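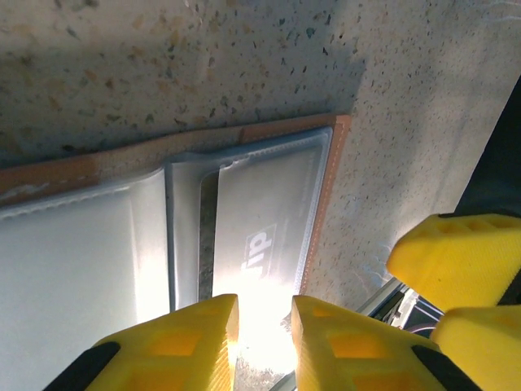 Chiến Trình wrote to ask whether a family firm with a small board needs Grokley at all, or whether a shared folder and a decent company secretary would do the same job for nothing.

It's a fair question and I had it in mind through most of the trial. I am the company secretary at Ploltlow, a family-owned wholesaler with six directors, three of them outside the family. We used Grokley for two full board cycles before I wrote any of this down. Before that we had four years on Mindetti, and before that it was email attachments and a ring binder.

Grokley is a board portal. You load the agenda and papers, it builds them into one pack, directors read and mark it up on a tablet or laptop, and the minutes and actions are kept in the same place afterwards. There is also a shareholder area, which can be opened to family members who own shares but don't sit on the board. That was the part we wanted.

Setting up

Setting up took me an afternoon and most of the following morning. Creating the board and its audit committee was quick. Loading old minutes was slower, as each file has to be given a meeting date by hand, and the date box forgets the year each time. I gave up after the last three years' worth and left the rest on our own server.

Directors are invited by email and have to use a code from their phone to sign in. Five managed it alone. Our chairman rang me, and we got there after he found the message in his junk folder.

Building a pack

Building the pack is the best thing in it. You drag papers under the agenda items and the page numbers and contents list sort themselves out. Replace a late paper and the rest moves along, and any notes a director has already made on the other papers stay where they were. Mindetti used to lose those, or put them on the wrong page. Our April pack came to just over the usual length and opened quickly on everything we tried it on.

Spreadsheets are less good. Wide ones are shrunk to fit a portrait page and can't be read without zooming. I now save the management accounts as a landscape PDF first and load that.

Minutes and actions

There is a minutes template which fills in attendance and agenda headings for you. It's fine. I changed the wording of most of it – the default says "it was resolved" under every item, including apologies for absence. Actions can be given to a named person with a date, and reminders go out two days beforehand. You can't change that to a week, which I would have liked.

The conflicts of interest register is simple and works. Each director's entries come up beside the agenda before the meeting, and anyone can ask for theirs to be amended.

The shareholder area

Family shareholders see only what you put there. We posted the annual report, the dividend timetable and a short note from the chairman. You can set it so that trustees see papers for the trust they act for and nothing else, and I tested that with a spare login before trusting it. It held.

Voting is included, but it counts by head unless you load the share register, and the import only takes a plain list with one class of share. We have A and B shares. Support told me that weighted voting by class is being worked on and wouldn't give a date. We will carry on with paper proxies for the AGM.

Price

We pay £845 a year plus VAT for up to ten board users. The shareholder area is included for up to 100 people, and above that you have to ask for a quote. Mindetti cost us more and had no shareholder area, though its search was better. Từ, which we also looked at, has a cleaner reading screen but charges for each committee.

So, back to the shared folder. With three or four directors, all family and all in the same building, I would stay with the folder and spend the money on something else. Once there are outside directors, a committee and relatives who expect to be told things, Grokley saves me the best part of a day per meeting. We have renewed for another year, and I have asked again about the B shares.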